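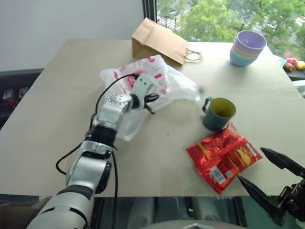
Man-sik Ryu objected to the first version of this chapter, saying that it taught people to fill a bag and stopped there, when half the trouble with a bag comes at the other end, on the kitchen table, with a mug in one hand and no clear spot to set it down.

Chapter 4
Bags, Bowls and the Kitchen Table

He was right, and the chapter is longer and a good deal better for it! You will still learn to fill a bag. But you will also learn to empty one, and to look at a group of ordinary things and see how they could travel together.

In this chapter you will
sort a mixed group of objects by shape, weight and how easily they break
choose between a paper bag and a plastic bag for a given load
nest and stack dishes so they can be carried safely
plan the order in which things go in and come out
clear a table after unpacking

Key words
nest, gusset, base load, filler, handle stress, staging area

4.1 Start with what is on the table

Look at the chapter photo again with a packer's eye. There are two bags, one brown paper and one thin plastic, and three kinds of cargo: a stack of pastel bowls, a blue mug and a red foil snack packet. You could find a group like it in almost any kitchen, and it is a wonderful group to learn from because each kind wants different treatment.

Take the bowls first. They are nested, so the whole stack takes up only a little more room than the top bowl would by itself. Separate them and you would need a much bigger bag. A nested stack also behaves like one object. You can lift it with both hands and set it down in one move, and it makes a fine base load (the wide, steady thing at the bottom of a bag that everything else sits on).

The mug is harder. A handle sticks out to one side, which means the mug never quite fits where you think it will, and ceramic chips if it knocks against something hard. Mugs like a corner. Turn the handle in toward the middle of the bag, where there is usually some slack, and put something soft between the mug and its neighbor.

Then there is the snack packet. Foil packets weigh very little and crush easily, and they slide around, so they go in last. Students sometimes try to use a packet as padding for a mug. Please don't, unless you like your chips as crumbs. A folded dish towel is a much better filler.

4.2 Paper or plastic?

Both are good bags! They are good at different things, and a lot of packing trouble comes from asking one to do the other's job.

A paper grocery bag usually has a flat bottom and folded sides called gussets. Open the gussets fully, press the bottom flat from the inside, and the bag will stand up on its own while you load it. A paper bag lying on its side, like the one in the photo, needs to be stood up and squared off before anything goes in. Check the creases as you do it. A bag that has been folded and used several times gets soft along those lines, and soft creases are where it gives way. Keep it dry, too. Paper loses its strength quickly when it sits under something damp.

A thin plastic bag has no shape of its own. It takes the shape of whatever you put inside, which is handy for lumpy loads and a nuisance for anything that has to stay level. It shrugs off water. It also crumples down to almost nothing, so it is easy to keep a spare in a coat pocket. The weak points are the handles and any corner that pokes outward. Put a box with sharp edges in a thin bag and you will feel handle stress for yourself by the time you reach the front steps.

Try it: the Flavard load
For this activity we use the practice load from the Flavard kitchen set. The bowls weigh 900 grams as a stack and the boxed mug weighs 495 grams. If you don't have the set, use dishes from home and weigh them on a kitchen scale.

1. Stand a paper bag on the floor and load the bowls, then the mug, then one snack packet.
2. Lift by the handles and walk to the far wall and back.
3. Unpack, and write down what shifted.
4. Repeat with the mug at the bottom and the bowls on top. Unbreakable dishes only for this one!
5. Repeat both loads with a plastic bag.

Work in pairs if you can. One person packs and the other keeps notes, and then you trade. The second packer nearly always does something the first one hadn't considered, and comparing the two sets of notes is the best part of the lesson.

4.3 The staging area

Before you pack or unpack, you need a place to put things, and we call it the staging area. A kitchen table is ideal. A sheet of cardboard laid over the top protects the surface and gives you something you can wipe or simply replace.

Set breakable things well back from the edges. Keep the bags near the middle while you are filling them, and move each one off the table as soon as it is full. When you unpack, go the other way: fold or flatten every bag the moment it is empty. A crumpled bag spreads out, hides small items and takes up the very space you are about to need. Tudur Samuel teaches this section in Plirncombe every November, and he has his students pack the same load on a full table and then on a cleared one, with a timer running for both. They love it, and they argue about the results all the way to lunch.

Before you go on

Gather one stack of bowls, one mug, one light packet and two bags of different kinds. Spread them over your table. In your notebook, sketch the order in which you would pack them, and mark which way the mug handle will point. Keep the sketch. You will need it in section 4.4, where we add a carton of eggs.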